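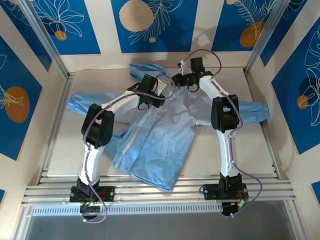
Birdie Haddad writes that the new rules for borrowed outerwear are harder to follow than the old ones, and that she had a coat on her daughter's library card for most of the spring without being sure whether it was overdue, renewed, or hers to keep. She asks that the Drorenthorpe Public Library explain the matter once, in full, before the cold weather returns.

The Library is grateful for the letter. Several other patrons have raised parts of the same question at the Ridgeway desk, and the notice posted there in the spring was too short to answer them. The present item sets out the rules of the Clothing Lending Collection as they stand on August 6, 2022, and describes the changes that take effect in September. It replaces the posted notice and the folded yellow leaflet. Patrons who still have the leaflet are asked to discard it.

What the collection is

The Clothing Lending Collection began as a single rack of interview clothes near the periodicals. It now holds coats, rain jackets, light jackets, snow trousers, suits, dress shirts, and a small number of formal dresses in adult and children's sizes. Any item may be borrowed on an ordinary library card, and no proof of income or residence is requested beyond what was needed to obtain the card. Children may borrow on their own cards with the signature of a parent or guardian.

In the last lending year the collection recorded 3,489 loans. The greater part of these were coats and jackets. Suits and dress shirts made up most of the rest, with a marked increase in the weeks before the high school graduation.

The collection is kept at the Ridgeway branch. Items may be requested from the Grotis branch and are sent over with the regular book delivery, in a sealed garment bag with the borrower's initials on the tag. The Central building on Stimine Street does not have a fitting room and cannot accept clothing returns. Items left in the book drop there have twice been damaged by rain, and the cost of replacing them falls on the collection.

Length of loan

The confusion described in Ms. Haddad's letter comes from the use of one loan period for everything. When the collection held only interview clothes, a loan of three weeks was sensible. A child who needs a winter coat needs it for the winter. Staff at Ridgeway dealt with this by renewing coats by hand, and the catalog continued to send overdue messages to families who had been told, correctly, that they could keep the coat until spring.

From September there will be two kinds of loan.

Short loans apply to suits, dress shirts, dresses, ties, and belts. The period is three weeks, renewable once if no other patron is waiting. A request for renewal may be made at the desk, by telephone, or through the online account.

Season loans apply to coats, jackets, and snow trousers. The item is issued at any time after the start of the season and is due on the last open day of April, whatever the date of issue. No renewal is needed. Overdue messages will not be sent before the due date, and the item will appear in the online account under a separate heading so that it is not mistaken for a late book.

A season loan does not become a gift at the end of the season. The Library recognizes that this has been understood differently in the past, and that staff members gave different answers. Where a family was told that a coat could be kept, the Library will honor what was said. Reginald Whitfield at the Ridgeway desk will clear the record on request, and no document is required.

Number of items

A patron may hold 2 season items at one time. The usual pairing is a heavy coat and a lighter jacket. Snow trousers count as one item. Short loans are limited to one complete outfit, which may include a belt and a tie.

Patrons who need more than this for a particular reason, such as a house fire or a sudden move, should speak to the branch manager, Mehwish Kakakhel. Such requests are granted in nearly all cases and are not entered on the card.

Sizes and fitting

The fitting room at Ridgeway is open whenever the branch is open, except during the Saturday story hour, when the corridor is in use. Patrons may take up to four items in at once. Children's items are shelved by height, as printed sizes vary too widely between makers to be useful. A height chart is fixed to the wall beside the rack.

Patrons requesting an item from Grotis should give height and chest measurement on the request slip. A size alone often leads to a second trip. If the item does not fit, it may be handed back at Grotis on the same day and a different one will be sent with the next delivery.

Washing and care

The Library washes every item after it is returned. Borrowers are not asked to wash items before returning them, and in the case of suits and lined coats they are asked not to. Several wool coats were lost last year to hot washing at home by patrons who meant well.

During a season loan, however, a coat or jacket will need cleaning, and it is the borrower who must see to it. The following guidance is sewn into the lining of newer items and is repeated for those whose label has faded.

Close all zippers and snaps and empty the pockets. Turn the garment inside out. Wash light jackets and rain jackets in cold water with a small amount of mild detergent and no fabric softener. Spread the jacket flat to dry, with the sleeves drawn out from the body, or hang it on a wide hanger away from direct heat. Down and padded coats should be brought to the Ridgeway desk, which will exchange them for a clean coat of the same size where one is available.

Stains should be reported and left alone. The laundry service used by the Library has better results with an untreated stain than with one that has been scrubbed. There is no charge for stains.

Damage and loss

No fines are charged on clothing. A torn seam, a missing button, or a broken zipper is treated as ordinary wear, and the borrower need only mention it at return. Repairs are carried out by Hüsnü Keskin, whose workroom is open to the public on the afternoons listed at the desk. Patrons are welcome to sit in and learn to replace a button or shorten a hem on their own clothes. A sewing machine is available and thread is supplied.

An item that has not come back by the end of June is marked as lost. The borrower's card remains valid for books, but no further clothing may be issued on it until the item is returned or the matter has been discussed with the branch manager. The Library does not use a collection agency and has no plan to do so.

Donations

The collection is in good supply for men's suits and women's light jackets. It is short of children's winter coats, women's suits in larger sizes, and rain jackets of every kind. Donations are accepted at Ridgeway only, in clean condition and on a hanger if possible. The Library does not accept shoes, hats, underwear, school uniforms from outside the district, or anything with an owner's name in permanent ink.

Donated items that are not suited to lending are passed to the county resale shop. A donor who would prefer to have such items returned should say so at the time, as they cannot be traced later. Receipts are available, but staff are not able to estimate the value of a garment for tax purposes.

Cost of the service

The operating budget for the collection is $2,000 for the lending year, drawn from the Library's general programs line. It pays for laundry, hangers, garment bags, thread, and labels. It does not pay for staff time, which is shared with the branch's other duties. Roscoe Pettigrew has asked the Board whether the budget should be increased in view of the number of loans, and the question will be taken up with the rest of the programs line in September. Patrons who wish to comment before then may write to the Board at the Central address or leave a letter at any branch.

Privacy

The borrowing of clothing is protected in the same way as the borrowing of books. Staff will not tell a school, an employer, or a relative what has been borrowed. Tags sewn into garments carry a number only, and the Library's name does not appear on the outside of any item. The garment bags used for the Grotis delivery are plain.

Dates for the coming season

Season loans open at Ridgeway on the first open day of September. Requests from Grotis may be placed at the same time. Families with several children are advised to come in the morning, when two members of staff are at the desk and the fitting room is quieter. Coats already on loan from last winter may be exchanged for a larger size on that day without being returned beforehand, and the exchange will start a new season loan on the same card.

Questions that are not answered in this item may be left with Mr. Whitfield at the Ridgeway desk. A large-print copy is held at each branch, and the text can be read aloud by telephone on request.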